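Search this site
Search

So the hand comparison is finally under way. I said in the last post that I'd have something to show by September, and I sort of do. Three of us, two hands I'd never used before, and a lot of yellow tape.
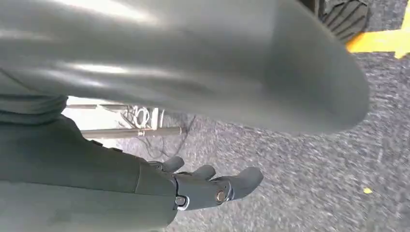
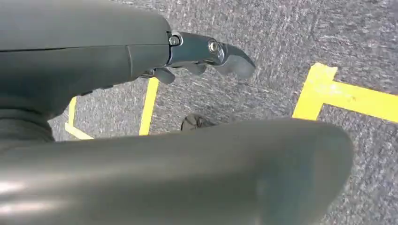
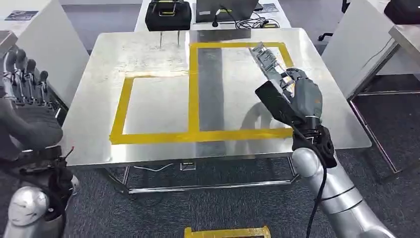
I've been putting off a proper test of multi-finger hands for ages. My whole setup at home runs on a plain two-jaw gripper, the Flakden, and I love it the way you love an old pickup. It opens, it closes, it doesn't argue. But people keep writing to me asking whether they should spend the extra money on fingers, and I've been answering from my gut, so when Norbert Bíró offered me a few afternoons on his bench I packed a bag and went. The first thing I learned was how much the tape matters. In the last picture you can see how the metal tabletop is marked into two adjoining areas, and that split ended up being my whole test. Pick a thing up in one area, put it down in the other, don't touch the line. I tried it without any rule at first and my notes were useless, just "went okay" written over and over in worse and worse handwriting.

The rule made the differences show up right away! With my two-jaw gripper I always know where the part is going to be, dead center between the jaws. With fingers there's this little moment at the end when they close one after another and the part rolls. A block doesn't care much. A glue stick cares a lot. I lost the glue stick over the line so many times that Norbert wrote its name on a strip of tape and stuck it to my water bottle.

Then there's the controller. I ran 35 picks with each hand on the Kerekes controller and then did the lot again on the Hostora one, which took me way past dinner. The Kerekes is the one I'd want to live with. The menus are ugly (really ugly, gray on slightly different gray) but every finger gets its own closing speed, and slowing down just the thumb fixed most of my rolling problem. The Hostora looks lovely and gives you a single slider for the whole hand. I kept nudging that slider up and down like a kid with a car radio and got nowhere. If they ever add per-finger settings I'll go back and try it again, because the stop button on that one is far better placed.

Metal tables, by the way. I've never worked on one before and I don't think I want to. They're tough and they wipe clean, but the reflections drove my camera tracking up the wall. It kept finding a second glue stick that was only the shine of the first one. I ended up lowering the exposure until the picture looked like a cellar, and then it behaved. At home I use an old cork board and never have this trouble.

The other surprise was how tiring fingers are to drive. My arms were fine but my head was mush after six rounds. There's so much more to watch. With two jaws I can think about lunch while I work – with a full hand I had to stop talking, and anybody who's met me will know what that cost.

Money, for the ones who always ask. The cheaper of the two hands comes to almost 3000 with the mounting plate and cables, and you still need a controller on top. For moving blocks and boxes I wouldn't do it. For anything with a handle, or a cap, or a soft side, I'm starting to come around. The mug picks were so much nicer than mine at home that I got a bit jealous.

Next up is the same test with the Tenby wrist camera, which arrived in a box big enough for a microwave and turned out to need a cable I don't own. I've ordered one. I also want to try rubber sleeves on the fingertips, and if any of you have found a kind that doesn't peel off at the seam, please leave me a comment, I've ruined two sets already.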